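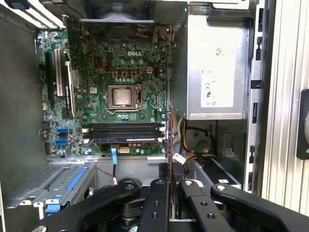 DAKAR, 1/1/24 – Flonditz, a supplier of workshop automation, has opened orders for Wudska, a robotic service cell intended for the disassembly and refitting of used desktop computers. The cell is offered to repair centers, refurbishing firms and technical schools, and may be purchased outright or leased. The company has chosen the full-size office tower as its starting point, a class of machine that reaches refurbishers in large numbers and leaves little space for tools once the side panel is off. On a typical Dell board, the processor socket, the memory slots and the drive cage share the interior with a power supply and several bundles of wire, and the two fingers of the gripper must pass between them. A small camera mounted close to the gripper provides a view of the board at short range.

The standard package consists of a single robot arm, a parallel-jaw gripper, a slotted aluminum worktable and a set of fixture plates. Software for recording and editing work routines is included in the price. Buyers who already own a suitable arm may order the gripper, plates and software as a kit.

According to the company, the first release covers 2 families of task: the handling of memory modules and the removal of storage drives. Routines for processors and expansion cards are planned for July and will be supplied to existing customers without charge. Cable work is excluded from the present offer and remains the responsibility of the technician.

"Our customers do not ask for a machine that can repair every computer," said Sumeya Gebreyes, head of products at Flonditz. "They ask for a machine that will carry out the same careful step on each unit that comes in, and will stop when something is out of place. We have set the scope of the first release with that request in mind."

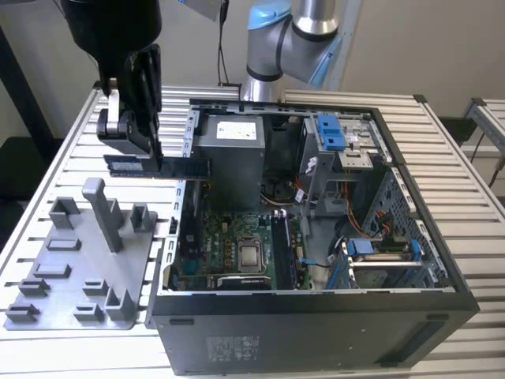 A memory module is held in the gripper above an open desktop tower.

The fixture plate stands beside the computer and provides raised holders for parts. Plates are printed to order, and customers may submit their own drawings if they work with parts of an unusual size. Flonditz states that a replacement plate will be shipped within 15 days of the approval of a drawing. A plate may be exchanged on site by the customer's own staff, and no visit from a service engineer is required.

Training is provided at the Flonditz office in Dakar or at the customer's premises. The course lasts 2 days and covers safe operation, the recording of a new routine and the daily inspection of the gripper fingers. Schools that order the cell will also receive a set of lesson notes, at present available in English and French. Each cell is supplied with a fixed camera beside the worktable, so that a supervisor or a class may follow the work on a separate screen.
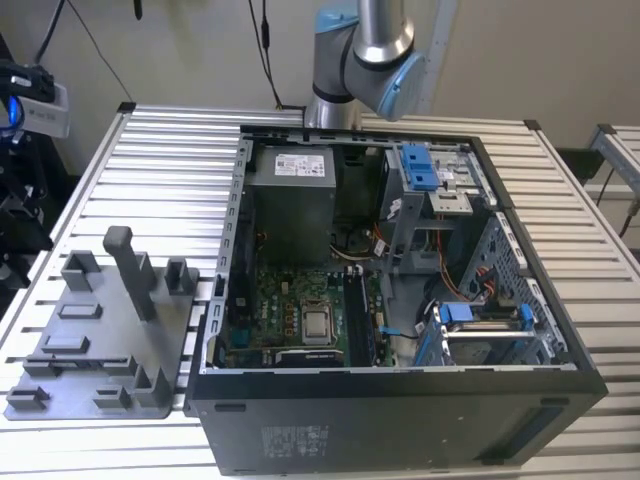

The cell has been under review since July at Mangundap, a refurbishing center that prepares office computers for resale to schools and clinics. The center used 200 desktop towers for the purpose and has published a short report on the results. The report describes the handling of memory modules as consistent and the software as easy to learn for staff with no background in robotics. It is more reserved on the subject of speed, and notes that an experienced technician remains faster on a single machine. It also lists 11 requests for changes, among them a clearer warning when a latch is not fully open and a wider choice of languages for the control screen.

Flonditz has accepted the majority of these requests and will include them in a software update before deliveries begin. The request for a faster work cycle is still under study. The company said that any increase in speed would first be tested for its effect on the slots and latches of older boards – a matter on which the center had asked for written assurances.

Delivery is expected 11 weeks after an order is confirmed. The lease runs for a minimum of 2 years and includes replacement gripper fingers, software updates and telephone support. Prices are available on request from the Flonditz sales office, which will also arrange demonstrations for groups of up to 15 persons.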